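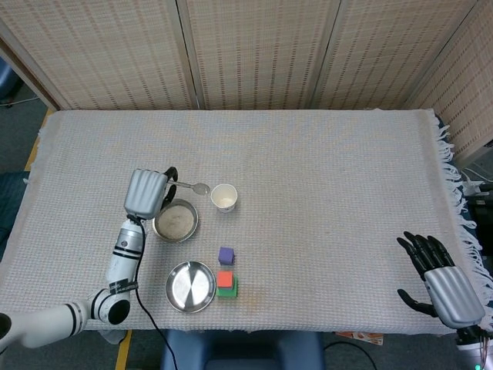 Carano opens Tedbridge showroom with Veva table linens and Dai folding screens

FOR IMMEDIATE RELEASE

TEDBRIDGE, Jan 11, 2019 – Carano, the home goods company, today opened its first showroom in Tedbridge and put its new tabletop line, Veva, on sale the same morning. Also in store from today: the Dai folding screen, a four-panel room divider in light tan woven material with rows of small reddish-brown dashes.

Doors are open now. Online orders too, same prices.

The showroom is on the ground floor of the old seed warehouse on Tedbridge's main street. One big room, high windows, not many walls. Carano has split it up with its own screens and set a table in each part, so shoppers can see cloth, bowls and screen together before they buy. Nothing is roped off. Pick things up, move them, put a spoon in a bowl, see how it sits.

"We had a catalog full of flat cloths on white paper and people kept calling to ask what color they really were," said Guangming Qiu, founder of Carano. "So come and look. Beige is hard to photograph. There are about nine kinds of it and we fought over every one."

About Veva

Veva is the tabletop side. It starts with a woven tablecloth in pale beige, meant for everyday use and not just for company. Goes with the round stainless steel bowl and the shallow stainless steel plate, both plain, both polished. The plate throws the light around a good deal, in bright and dark wedges, and customers at the preview either loved that or asked for a matte one. A matte one is being looked at for April.

The bowl is sized for dry goods on the table – rice, oats, lentils, whatever the household gets through. A shiny oval spoon is sold seperately.

The cloth is machine washable, cold. Do not bleach. Line dry if you can, it will crease in the dryer and you will be ironing for a while. For food marks, dab first with cool water and a little dish soap, then wash. Orange and brown stains (tea, sauce, carrots) show up on a cloth this light, so the sooner the better. Carano will mail a care card to anyone who asks.

Cloths come in 11 sizes, which is more than the company planned. Round tables were the trouble. Custom lengths can be ordered at the showroom counter, allow a few weeks.

About the Dai screen

Four tall panels, woven, with thin wooden seams where they meet. Folds flat for storage. The small dashes run in a regular grid across every panel, so the screen reads as plain from the far side of a room and as a pattern up close.

Dai is meant for people who eat, work and play in one room. Stand it behind the table and the table becomes its own place. Angle the end panel forward and it holds steadier, also closes off the corner a bit. It is not a wall and will not stop noise, the company would like that to be clear before anyone calls.

Price is $249 for the full screen. Single replacement panels by order only.

"My kids' blocks live on our dinner table, that's just how it is," Qiu said. "Foam cubes, purple, green, an orangey red one. I wanted a table that looks fine with the cubes still on it. And a screen so I don't have to see the rest of the room."

Preview and early orders

Carano held a preview for neighbors and early customers before the opening and took more than 648 advance orders across both lines, most of them for the tablecloth. Those ship first. New orders placed this week go out after, in the order recieved.

The showroom has a staff of seven, all from in or near Tedbridge. Two are trained to measure tables at home, within town limits, no charge with a cloth order.

Returns: unwashed cloths, within the month, with the tag on. Screens can come back if folded and in the original sleeve. Steel pieces, any time within the month, scratched or not.

Coming up

Napkins and a table runner in the same weave are planned for April, along with a darker Dai. Color not settled. Retailers wanting samples of the spring pieces should ask now, quantities are short.

About Carano

Carano makes and sells cloths, tableware and screens for small homes. The company is privately held and based in Tedbridge.

Press contact

Carano press desk, Tedbridge showroom. Swatches and loan pieces on request – please say which size of cloth and where to send it. Interviews with Guangming Qiu by arrangement, mornings are best.

###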